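The Quiet Tyranny of the Carpet

Gwenaël Gautier has opinions about grey. He has had 20 years to form them, first selling contract flooring for a firm in Dumine and then, when his knees gave out, advising other people on what to put down and where. He'll talk about beige if pressed, but his heart isn't in it.

"People think they choose a carpet," he told me over a bad coffee in June. "They choose what they are prepared to spill on it."

The sample book he had brought from Steinbach ran to 691 swatches. I would say that 600 of them were the same swatch. They had names, naturally. One was called Ziven, which sounds like something you take for hay fever, and another was Tivia, which sounds like what you take when the first one doesn't work. Gautier turned the pages with the tenderness of a man showing off his grandchildren, and stopped at the speckled ones.

The speckle is the clever bit. A plain floor shows every crumb, hair and staple that lands on it, while a speckled one arrives looking faintly crumbed already and goes on looking that way until it is taken up. It has been laid in libraries, waiting rooms, airports and every office I have ever been unhappy in. I must have walked miles of it without once looking down.

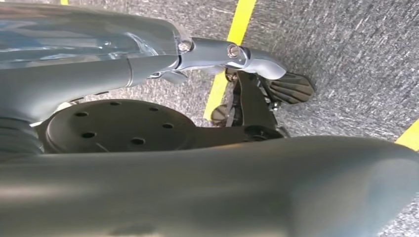 Carpet in a working room has a second job, and it's one the catalogues rarely mention: sooner or later somebody will want to write on it. You can't, of course, so they use tape. Gautier regards floor tape much as a gardener regards bindweed, yet even he concedes that yellow on grey speckle works very well. Three lines of it and a stretch of nothing in particular has become a place, with edges, and people will walk round it without being asked. I tried this at home with 2 strips across the hall carpet. The cat ignored them, but my husband went the long way to the kitchen for most of a week.

The trouble comes later. Tape on carpet is a short-term arrangement that people treat as a marriage. Left down for a season, cheap tape can give up its backing and keep its glue, and then the glue starts collecting. Gautier has seen a sports hall corridor where the lines had been pulled up years before and you could still follow them, in fluff, to the changing rooms. He recommends a low-tack tape, pressed down by hand and lifted slowly at a flat angle. He also recommends testing a corner first, and says this in the voice of a man who knows perfectly well that you won't.

I asked what he had at home. Floorboards, he said, and shut the book.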